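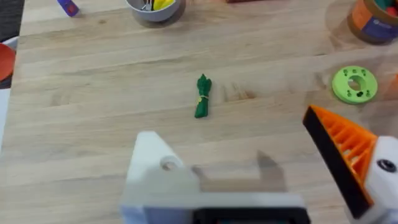 Forkico: Frequently Asked Questions

Last updated in December, with new answers on house rules and the Kondard deck

What is Forkico?

Forkico is a storytelling game you play with a deck of prompt cards and whatever small things you have in the house. You put a handful of objects on the table, turn over a card, and take turns moving the objects while you tell a story together. A bottle cap becomes a lake, a spool of thread becomes the mayor, and before long somebody is arguing very seriously about whether the mayor can swim. We love it, and we hope it shows on this page!

How many people can play?

Two is the minimum and it is a lovely way to play, quiet and a bit strange. Most groups settle at three to five. Larger groups can split the table down the middle and tell two stories that meet at the end. We have tried one story with a dozen people and it was mostly shouting.

How long does a game take?

A round takes 20 minutes by the timer. Most people play 3 rounds, with a snack between the second and third. If a story is clearly winding down before the timer goes off, let it end. If it is going wonderfully, ignore the timer and keep going.

What's in the deck?

There are 80 cards. Most are prompts ("Someone arrives too early," "The bridge is for sale"), and the rest are turns, which change who is telling the story or make you swap two objects. Shuffle them all together. You won't see the whole deck in one evening, so two games in a row can feel very different.

Do I need to buy special pieces?

No, please don't! The pieces are the stuff already in your drawers. Buttons, corks, keys that no longer open anything, parts of broken toys, a nice rock. Variety matters more than quantity. Try to have something tall, something flat, something soft, and at least one thing that makes people ask what on earth it is. 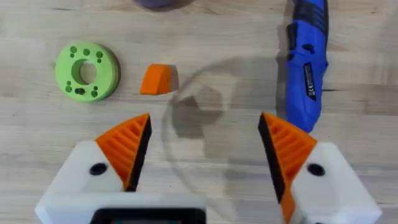 Mystery pieces tend to get the best parts, too. In one of our favorite games a lid from a long-gone jar spent the whole first round as a retired opera singer, then opened a bakery. Keep your finds in a shoebox and let everyone pick from it without looking. And swap boxes with your neighbors now and then – you get used to your own things faster than you'd expect, and a fresh box wakes everybody up.

Can I use figures and characters, like toy people or animals?

You can, and small children often want to. The only snag is that a toy horse nearly always ends up being a horse. Our suggestion is to allow one per game and give it a job that doesn't suit it.

What age is it for?

Anyone who can follow a story can join in. Kids who don't read yet can have the cards read aloud to them, and they are usually the boldest players at the table. Watch the size of your pieces if there are babies or toddlers around. For very young players, use only things that are too big to swallow and skip magnets, batteries, and anything with a sharp edge.

What if I'm not good at making things up?

Then you are in excellent company! You can take a turn by moving one object and saying a single sentence. "She goes over to the lake." That's a full turn and it gives the next person plenty to work with. A lot of people who start that way are doing voices by the second round.

Is there a winner?

There isn't. Some families in Sterkau, where the game started at a kitchen table during a very wet spring, give a small prize for the best ending. We've seen a potato awarded. If a prize makes your table happier, go for it.

What kind of table works best?

Any table everyone can reach across will do. A round one is friendliest, but a square one is fine if you sit close.

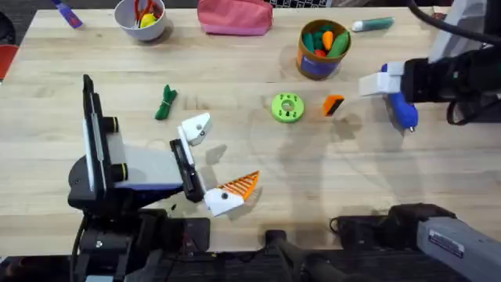

Space in the middle is what you really want. Keep drinks and elbows toward the edges and leave the center for the story. Color helps as well. On a light wooden tabletop like the one in the photo, with its pale grain and small objects scattered over it, your lake and your mayor are easy to pick out from any chair. A dark table can swallow the smaller pieces, so put down a plain sheet or a piece of wrapping paper turned white side up. We'd skip patterned tablecloths altogether. Someone will start telling a story about the flowers.

Can we play on the floor?

Yes, and on a picnic blanket, and on a train if it isn't a bumpy one. For travel, carry 2 pieces per player in a small bag and leave the rest at home.

What is Kondard?

Kondard is our second deck, for spookier stories. It has the same rules and can be mixed in with the original cards or played alone. It's gentle spooky – creaking stairs, letters with no stamp – so most kids are fine with it. We like it best after dark with one lamp on.

What is the Butt rule?

It's a house rule that came to us from players in the village of Butt, and yes, they know. When you're stuck, you may push any one object to the edge of the table and say "meanwhile." The story jumps to that object, wherever it has ended up. It gets a stalled round moving again so well that we now print it on the back of the rules sheet.

Can I make my own cards?

Please do! Blank index cards cut to size work well. Write short prompts and leave out names, so that they fit any story.

I lost a card. Can I get another?

Write to us with the first few words if you remember them and we'll send a replacement. If you can't remember, we'll send a surprise.

Can we use Forkico in a classroom or library?

Of course. Groups of four work nicely, each with their own pile of objects and a share of the deck. Ask the kids to bring one thing from home that fits in a closed hand, and leave time at the end for retelling.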